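3. Sorting behavior in shared households

3.1 Setting and sample

The study took place in Flotitville, a mid-sized town where most rental units are shared by unrelated adults. Letters went to 400 addresses in March, and 13 households agreed to keep a diary of the small items they threw out, gave away or put back in a drawer. Each household received a bin for items with no agreed place.

Figure 1. Small colored items in a green plastic bin.

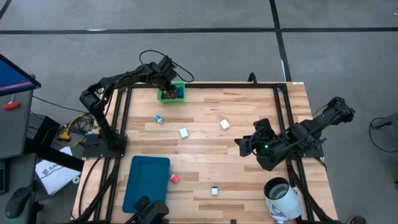
3.2 Items without an owner

Diaries were coded with the scheme in Mladenović, which separates items by who is expected to deal with them. Chargers were the hardest group to code. They were rarely broken, they looked alike, and most people in a household could use any of them. Respondents often wrote "not mine" next to a charger and then kept it.

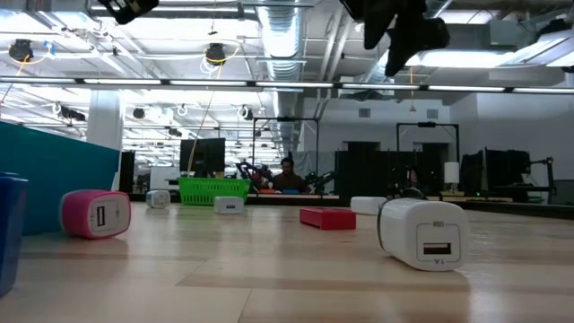 The same pattern held for spare keys and batteries – both were kept far longer than clothing or paper. Households that had lived together for more than 2 years kept the most. Several respondents said that asking around took more effort than leaving the item where it was. We coded these entries as deferred and did not treat them as a decision to keep.

3.3 Use of drop-off points

Two drop-off services were open to residents during the study. Reteo ran a counter near the bus station, and Ginex collected from the curb on request. Diary entries mention Reteo more often, mostly in connection with other errands. Curb pickup had to be booked ahead, and shared households seldom agreed on who should book it. 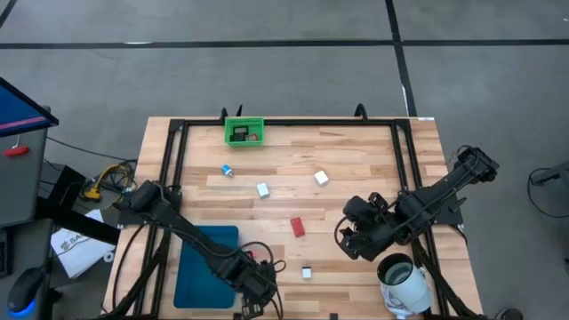 Section 3.4 by Oleksandra Dmytriv

3.4 Limits of the diary method

Diaries depend on one person per household doing the writing. In most homes this was the same person who already did most of the tidying, so the entries may understate what others threw out without saying so. Entries also became shorter over time. We kept the short ones in the data set but left them out of the coding for motive.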